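January, evening

Long day at the bench, so I'm writing this before I forget which result was which.

We have been arguing for a week over whether the drawer policy fails because of vision or because of contact. Balakrishnan thinks contact. He says the fingers land in the right place and then slip on the lip, and that more demonstrations won't fix a grip problem. I thought it was vision, mostly on account of the clear plastic. A clear drawer shows whatever is behind it, and when the lamp is on there is glare sitting where an edge ought to be.

So today I ran the comparison I should have run in the first place. Same checkpoint, trained on 400 hand-held demonstrations. Thirty trials with the drawers as they are, 30 more with strips of paper tape on the fronts. I kept the lamp where it was and put the start position back to the pencil marks each time. Pavithra scored from the video without knowing which column a trial would go in, as far as that was possible with tape in plain sight.

Plain drawers: 14 opened. Taped: 23. I had hoped for a bigger gap but I will take it. Five of the plain failures closed on air short of the lip, and with tape I saw that once. The slips Balakrishnan talks about are real too. They show up in both sets at about the same rate, so he is right that they are a separate problem. I told him so at lunch and he was decent about it.

Subbarao asked why not leave the tape on and be done. Because the Tarnport bins are clear, and so is everything else in the stockroom. I want the fix in the training data. Henryk's suggestion is to vary the lighting during collection and to add more demonstrations where a second gripper works the drawer while the first one only watches. I'm less sure about the second part, but it costs one afternoon.

Stills from the finger camera, drawers shut in one and a drawer partly out in the other:

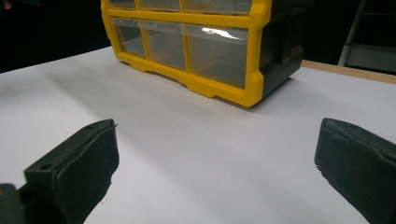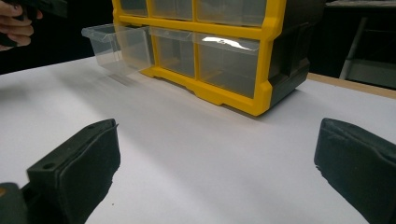 For tomorrow

- Move the lamp and repeat the plain set. If the glare is the cause the number should change.
- Three new lighting setups for collection, written down properly this time.
- Ask Hélder for the other finger pads. I'd like to test Balakrishnan's slips with the Valentini rubber before we order any.
- Back up the trial videos. The Plostament drive is nearly full again.

Home by nine. Soup, then bed.

3 comments
5 shares

Recent entries
Calibration, again
What Grustumden wants from the demo
Bad grasps, good grasps
Notes on sorting screws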